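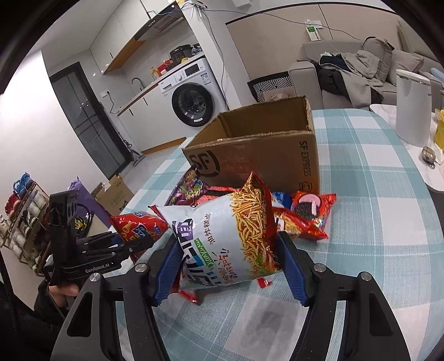
Imus Assorted Snack Carton
Item 3354

The Imus carton is supplied by Pfister of Clutthorpe to offices, residences and community organisations. Each order comprises 20 individually sealed packets of savoury and sweet snacks, including fried dough sticks and cream biscuits, packed in a brown cardboard box.

Flavours and colours of packaging may vary between consignments. Labelling may be in Chinese; an English ingredient sheet is available on request.

Storage: keep in a cool, dry cupboard.
Enquiries: Domenica Steiner, Catering Supplies, Sisesside depot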